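Kleinteile verschwinden gern in tiefen Schubladen und stehen dann jahrelang im Weg. Wer sie stattdessen in einem großen grauen Kasten mit Trennwand sammelt und von dort aus sortiert, kommt mit einem Nachmittag aus. Die Anleitung gilt für Haushaltsraum, Werkstatt und Spülküche gleichermaßen.

## Was man braucht

- einen tiefen Kasten mit glatten Wänden und einer Trennwand quer zur Länge
- zwei Baumwolltücher
- eine Handbürste mit Stiel
- Spülmittel oder Neutralreiniger
- etwas Malerkrepp und einen wasserfesten Stift
- 3 kleinere Schachteln für das, was am Ende übrig bleibt

Der Kasten sollte innen mindestens 300 mm tief sein. Flachere Modelle gehen auch, aber Flaschen und Bürsten mit langem Stiel kippen darin leicht über den Rand.

## Schritt 1: Kasten vorbereiten

Den Kasten ganz leeren und ausbürsten. In den Ecken und am Fuß der Trennwand sammeln sich Krümel, die man mit dem Tuch nur verteilt. Zuerst trocken bürsten, dann feucht wischen, dann trocknen lassen.

Kratzer und dunkle Schleifspuren auf der Trennwand bleiben, wo sie sind. Scheuermilch macht die Fläche stumpf, und auf einer stumpfen Fläche haftet der nächste Schmutz umso besser. Wer die Spuren nicht sehen mag, dreht die Wand um, sofern sie sich herausziehen lässt.

Hat der Boden ein Loch, den Kasten nicht mit Wasser füllen, ohne etwas darunterzustellen. Schrauben und Perlen gehören in so einen Kasten nur in einer eigenen Dose.

## Schritt 2: Ein Fach bleibt frei

Alles kommt zunächst in das vordere, größere Fach. Das hintere ist das Ziel: Dort landet nur, was geprüft ist und behalten wird. Viele füllen aus Gewohnheit beide Fächer gleichzeitig und wissen nach einer halben Stunde nicht mehr, welche Bürste schon an der Reihe war.

Legen Sie die Sachen einzeln hinein und kippen Sie die Schublade nicht aus. Mehr als 8 Teile auf einmal machen das Fach unübersichtlich, vor allem wenn Dunkles auf Dunklem liegt. Lieber öfter nachlegen.

## Schritt 3: Von hinten nach vorn arbeiten

Hohe und durchsichtige Teile kommen in eine hintere Ecke. Klare Flaschen und Röhren übersieht man sonst leicht und stößt sie um. Flache Teile liegen in der Mitte, Sperriges liegt vorn, mit der Öffnung nach hinten.

Bürsten legt man schräg, den Stiel zur Seite. So lässt sich der Stiel greifen, ohne den Kopf anzufassen. Kleine Einzelstücke, deren Zweck niemandem einfällt, liegen an der Trennwand gut und rollen nicht durch das ganze Fach.
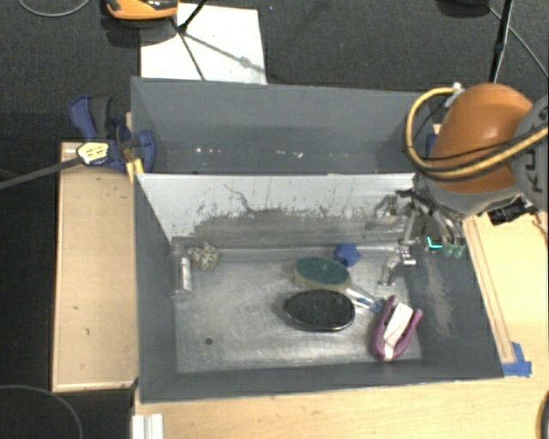

*Text: Samina Lashari — Durchsicht: Cornel Ciobanu*
*Dienstag, 23. März 2021*

Der grüne Bürsten- oder Schwammkopf und das schwarze ovale Teil davor berühren sich fast. Das ist die Anordnung, die beim Sortieren am meisten Zeit spart: Ähnlich geformte Sachen nebeneinander, damit man sie direkt vergleichen kann.

## Schritt 4: Prüfen und entscheiden

Jedes Teil einmal in die Hand nehmen und von unten ansehen. Bei Bürsten zählt der Rand: Sind die Borsten dort platt, ist die Mitte meist auch nicht mehr zu gebrauchen. Bei Klammern die Arme zusammendrücken und loslassen. Federn sie nicht sauber zurück, weg damit.

Etiketten und Papierstreifen vor dem Abwaschen lesen, notfalls abschreiben. Danach ist die Schrift oft hin.

Was bleibt, kommt nach hinten. Was jemand anderem gehört, in die erste Schachtel, was repariert werden muss, in die zweite. Die dritte ist für Abfall. Mit Krepp beschriften, auch wenn man meint, es sich merken zu können.

## Schritt 5: Einräumen

Das hintere Fach wird erst ausgeräumt, wenn das vordere leer ist. Nasses vorher abtrocknen, Bürsten mit den Borsten nach unten auf ein Tuch legen und über Nacht liegen lassen. Für die Schublade genügt eine Reihe hintereinander, Griffe nach vorn.

Passt etwas nicht mehr hinein, den Kasten bis zum nächsten Tag stehen lassen und die Schublade dann noch einmal durchgehen.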